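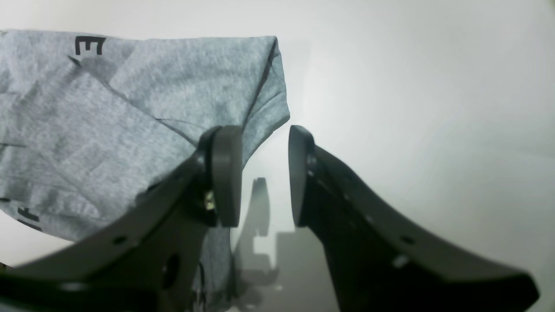 Figure 6. Wrist camera view, gripper open, cloth left of the fingertip pads.

6. Setting Up the Wrist Cameras and Grippers for Cloth

Follow this section after both arms are bolted down and have passed the joint check in section 5. You will aim the wrist cameras, set the grip, and run a first fold by hand control. Do one arm completely before you start the other.

You will need:
The hex key set from the arm kit
A cotton T-shirt with large dark printing on it
The laptop with Ponik installed
A soft pencil
A second person for steps 13 to 19

Left and right in this guide mean the robot's left and right. If you stand across the table from the arms, the robot's right arm is on your left. The labels in Ponik use the same rule.

CAUTION: Keep hands, hair and drawstrings away from the fingers while the arm has power. The gripper motors do not stop when they meet something soft.

6.1 Aiming the wrist camera

1. Turn off arm power at the strip. The laptop can stay on.

2. Loosen the two camera bracket screws one half turn each. Do not take them out. The nuts behind the bracket are not captive and will fall into the wrist.

3. Open Ponik and choose View, then Wrist, then the arm you are working on.

4. Tilt the camera until both fingers come up from the bottom of the picture and the fingertip pads sit near the middle. Compare with Figure 6. The pads should be close to level with each other.

5. Tighten the screws a little at a time, switching between them. Watch the picture while you do it, as the bracket likes to creep downward on the last quarter turn.

6. Lay the shirt on the table with some of the printing showing. Turn arm power back on and drive the gripper over the table beside the shirt. You should be able to read a whole letter on the live picture. If the letter is soft, turn the lens ring until it sharpens.

NOTE: A gray shadow of the gripper on the table is normal and does not need to be removed. If the shadow is so dark that you lose the edge of the cloth in it, move the lamp. Do not raise the exposure in Ponik to fix it, or the white tabletop will wash out.

NOTE: Light gray cloth on a white table is harder to see than you would expect. Use it for setup anyway. If the camera settings work on gray they have worked on everything else we have tried except a white pillowcase.

6.2 Setting the grip

7. In Ponik, open the Grip tab. Set Close Force to 20 and Close Speed to 20. The two numbers are on separate scales and are the same only by chance.

8. Drive the open gripper to the edge of the shirt so that a fold of cloth lies between the pads.

9. Press Close. Wait for the position number to stop changing.

10. Raise the arm slowly and stop. Look at the wrist view. The cloth should gather to a point at the fingertips, with wrinkles running in toward it. It will probably fill much of the picture.

11. Leave it hanging while you count to 30. If the cloth slides, raise Close Force by 3 and go back to step 8. If you reach the top of the scale and it still slides, the pads are dirty or worn. See section 9.
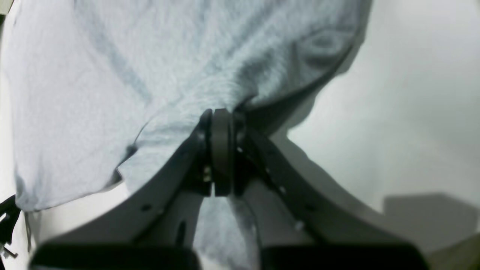

12. Lower the arm until the cloth touches the table, then press Open. Check the shirt for loose threads and trim them. Threads can wind into the finger pivots, and clearing them means taking the gripper off.

CAUTION: Do not pull the cloth out of a closed gripper by hand. Press Open, or turn off arm power and back the fingers off with the knob.

6.3 First fold with both arms

Repeat steps 1 to 12 on the other arm before going on.

13. Move chairs back from the table. Anything the arms could reach should be out of the way, including mugs.

14. Check that the arm cables hang clear of the joints. Each wrist needs a loose loop of cable, enough for a full turn.

15. Have the second person stand at the power strip and stay there.

16. Fold the shirt by hand into a long shape, with the long side parallel to the far edge of the table. It does not have to be neat.

17. Drive each gripper down to one upper corner of the folded cloth. Go slowly for the last bit. The finger ends may rest on the table, but the wrist must not be pushing down on it.

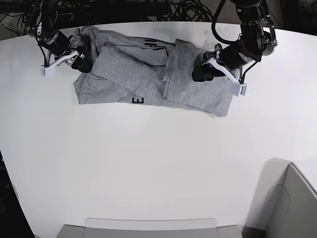
Figure 7. Grippers at the two upper corners of the garment. The near side lies free on the table.

18. Close both grippers. Raise both arms together by a small amount, bring them toward you, and lower them. If one arm lags, stop and check that both are set to the same speed.

19. Open both grippers and return the arms to Rest. Save the settings under the name of the arm set. On the Gadis shared bench the set is called Tirkwood.

If the fold comes out crooked:
The top layer moves and the bottom layer stays: the pads are closing too high. Lower the gripper and try again.
One corner drops early: redo steps 7 to 11 on that arm.
Ponik shows code 113: the gripper did not reach its closing position. Open it, clear any bunched cloth from between the fingers, and press Reset.

Steps 5 and 14 were reworded on 10th November after comments from Kenza Ouali and Iman Chraibi. Printed copies at the bench may still have the old wording.

Go on to section 7, Recording a Fold.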